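Home | News | Makers & Home Robotics

We use cookies to remember your settings and count visits. Accept | Manage

PRESS RELEASE - FOR IMMEDIATE USE

Trastum workshop puts out free plans for Didusard, a hand-held gripper you can build at home

Hi, I'm Naheed Baloch, and I get to write this one because I lost the coin toss. Trastum is the shared workshop where a bunch of us have been building a hand-held gripper called Didusard, and this November we're giving the plans away. All of them! The drawings, the print files, the parts list, and the slightly grumpy build notes that Mudassar Niazi kept while he was working out the linkages.

Didusard is a two-finger gripper you hold and work yourself. We wanted to learn how fingers like these get along with clothes before anybody at the workshop tried bolting them to an arm, and clothes are hard. A block of wood stays the shape you left it. A sweater slides, bunches up, and hangs off the side of whatever you put it on.
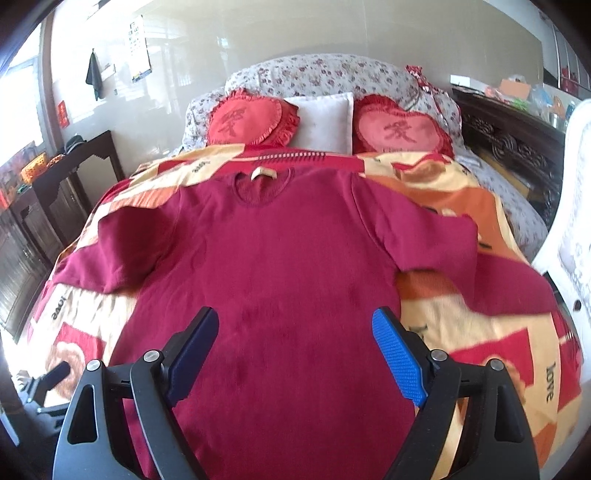
So a lot of our time went into the finger pads. The first ones Mudassar printed were smooth, and they skated right over anything knitted. Atif Mengal said to try a texture, then another texture, and by the end of that month we had a shoebox full of little pads with pencil marks on the back (I still have it, and I'm not throwing it out). The files we're releasing include 6 pad patterns, so you can print a few and see which one likes your laundry.

The body is printed plastic and the joints are held with plain screws. It took us 69 versions to get to the one in the download, and I'll say right here that version 40-something was prettier. But it cracked, so there you go. The one we kept has open cutouts in the lower arms, which saves plastic and makes it a lot nicer to hold through a long evening.

Testing has been a homey business. We spread a top out on a bed, pick a sleeve, and try to bring it across the body without dragging the whole thing along. Sleeves that hang over the side are the worst of it. Their own weight pulls against you, and if you grab too close to the cuff the shoulder doesn't come with you at all. Sidra Bajwa wrote up a page on where to pinch, and it's my favorite part of the whole package.

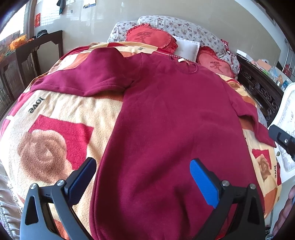 What do I need to build one?

A home 3D printer, a small screwdriver, a set of screws from the parts list, and a free weekend. The pads are printed separately in a softer material, so plan on changing the spool once. If you don't have a printer, ask at a shared workshop near you, and bring snacks.

We've also put together 400 printed copies of the build book for folks who like paper on the bench. Lucimara Araújo did the drawings, and they're so clear that my aunt followed the first chapter without calling me. The books were printed by our neighbors at Besen, and Arain is letting us keep a stack on its front counter. The digital version is free and stays free.

If you build one, please tell us how it goes! We especially want to hear about thick knits, hoods, and anything with a drawstring. Write to the Trastum front desk and put "Didusard" in the subject line, or stop in after 6 in the evening, when there's usually somebody at the big bench.

Media contact: Naheed Baloch, Trastum

Filed under: Makers & Home Robotics, Workshop News

Last updated: November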